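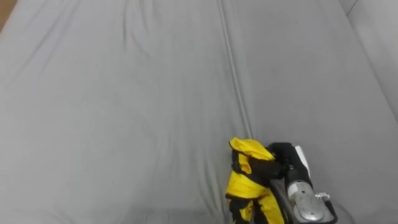

Zotari Garment Handling Workstation
Equipment and Budget Planning Page

Equipment Catalog > Textile and Laundry Handling > Workstations

Revised 05/05/2025

The Zotari workstation is supplied by Plestmont to commercial laundries, uniform services, clothing recovery centers, and teaching laboratories that intend to automate the picking and laying out of garments. This page sets out what is included in the purchase, what the customer is expected to provide, and which costs should be entered in the first and later budget years. It should be read together with the site survey form, which is sent on request.

Scope of supply

Each order contains the following items:

Robot arm or arms, according to configuration
Gripper with replaceable finger pads, one per arm
Control cabinet with emergency stop
Mounting base
Cable set
Operator manual, printed and electronic
One set of spare finger pads per gripper

The work surface is not included. Customers may use an existing table, bench, or padded surface, provided that it passes the site survey. Fabric covers are accepted. A plain cover in one color is preferred, and it should be fastened at the edges so that it does not travel when a garment is dragged across it. Seams in the cover are acceptable if they lie flat enough for a sleeve or cuff to pass over them.

Configurations

Z-5 Single Arm. For sites that move garments from a pile to a conveyor or bin. One operator may supervise up to five units.

Z-5 Dual Arm. For sites that spread or fold garments. The two arms share one control cabinet. A single-arm unit may be converted later, but the mounting base must be replaced, and the conversion is quoted separately. Customers who expect to fold within two budget years are advised to order the dual-arm base at the outset.

Garment types

The standard finger pads are suited to knitwear, shirts, work trousers, towels, and light jackets. Slick outerwear, including rainwear and lined sports tops, should be listed on the survey form by type and share of total volume. Coated cloth can slide under the standard pads, and the high-grip pads wear faster. Garments in two strong colors, or with a lining that differs from the shell, should also be listed, and samples of each should be sent for the handling trial.

The handling trial requires 40 garments from the customer's normal stock. They should be sent unsorted and in ordinary condition. Pressed or newly purchased samples give a result that does not carry over to daily work. Garments are returned with the trial report.

Site requirements

A level floor able to bear the mounting base
A dedicated electrical circuit at the position of the control cabinet
Even overhead lighting without direct sun on the work surface
Clear access for service on two sides of the base
A wired network connection

Cables that run along the arm must be left with enough slack to follow the full movement of the wrist. They may not be taped to the gripper housing. Damage from added ties or tape is outside the warranty.

Budget planning

Plestmont quotes each order in four parts, and purchasing offices are asked to keep these parts separate in their own records.

Equipment. The arm or arms, grippers, cabinet, base, and cables. Normally treated as a capital item.

Installation. Delivery, placement, wiring to the customer's circuit, and acceptance testing. Floor repair and new circuits are the customer's cost and are often left out of first estimates.

Training. Two operators and one supervisor per site. Further places may be bought at the time of order or later.

Annual service. One scheduled visit, telephone support, and software updates. Finger pads are consumable items and are not covered. They should be entered as an operating cost from the first year.

Quotations remain valid for 40 days. The usual period from signed order to delivery is 24 weeks for single-arm units and 29 weeks for dual-arm units. Customers whose budget year closes in September should return the survey form early enough for the trial report to be attached to the funding request.

Leasing

Leasing is arranged through Jalell for customers in good standing. Annual service is required for the whole term. Finger pads are invoiced by Plestmont in the ordinary way.

Warranty

Parts and labor are covered for 24 months from acceptance. Finger pads, work surface covers, and damage from objects left in pockets are excluded.

Contacts

Quotations and leasing: Genalyn Talavera
Site surveys: Jerome Magbanua
Handling trials and garment samples: Gunvor Isaksson
Service contracts and spare parts: Angelica Lagman

Garment samples should be addressed to the Dimaculangan Building, Receiving, with the survey form number marked on the outside of the carton.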